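Research > Methods Library > Robot Handling > Working Papers

We use cookies to remember your reading preferences. Accept / Manage settings

4. House rules for recording garment handling
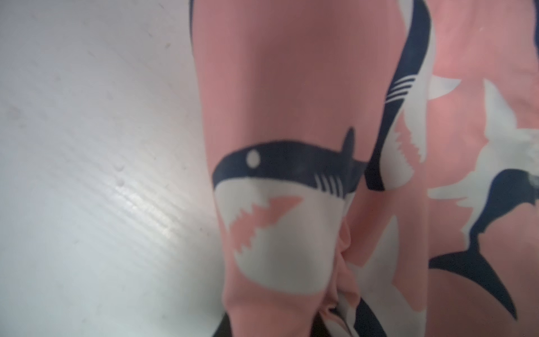
Figure 3. Wrist camera view, pink shark-print pants next to the white corrugated surface.

I'll admit I used to think good practice for wrist cameras meant bolting the thing on tight and wiping the lens. Then Amado Cabrera and I sat down to write the rules for the Purkora set, and we argued for most of February over what a labeler should be allowed to say about a single view. Our first draft had one line on it: "Name the garment and mark its edges." Fine for a plain gray towel! Now try it on the pants in Figure 3. The left side of the middle leg is easy, a soft shadowed line where pink meets the pale ridged plastic, and you could trace it in your sleep. Across the middle, the navy backs and white bellies of the sharks make strong lines all over the cloth, and they're a lot bolder than the real folds (the little bunch of wrinkles low down between the two sections of fabric is easy to miss next to all those teeth). So a print line is not an edge, and that went in as rule 4.1.

Rule 4.2 covers doubt. If a labeler can't tell whether a piece of cloth is a second leg or a loose fold of the same garment, they write "second section" and move on. I love this rule. Amado thought it was lazy at first, and he had a point, because a planner downstream would much prefer a firm answer. But a wrong firm answer gets copied into everything built on top of it, and we'd both spent too many evenings digging those out of the old Skudar files.

Rule 4.3 is about focus, and it's the one people push back on. We keep soft views. Cloth seen at close range is often a bit blurry, and a policy that only ever trains on crisp pictures is going to have a rough time at the gripper. The labeler ticks "soft" and leaves the view in. We only drop a view when two people, working apart, can't agree on which pixels are cloth. Out of 3,703 views in the set, 3,037 were kept under that test.

Rule 4.4 is plain housekeeping: specks and smudges on the work surface get logged, then the surface gets wiped between garments and never in the middle of one. I wanted to make it stricter (new surface every session), but the Magbanua bench has six stations and I lost that vote.

One thing we left open is how to treat prints that run across a seam. Two sharks overlapping at a seam can look like one very odd shark, and our labelers split on whether the seam should be drawn through. For now they draw it dashed. Section 5 picks this up again with the Widgate rules, which handle seams in a separate pass.

Comments (3)

toolcrib_dee: We've had the same fight over striped socks. Does 4.1 apply to piping and trim, or just flat prints?

Sarahí Salinas: Just flat prints. Trim gets its own tag, it's in the appendix. And yes, piping counts as trim.

mossyvale: Dashed seams broke our importer, so check yours before you adopt this.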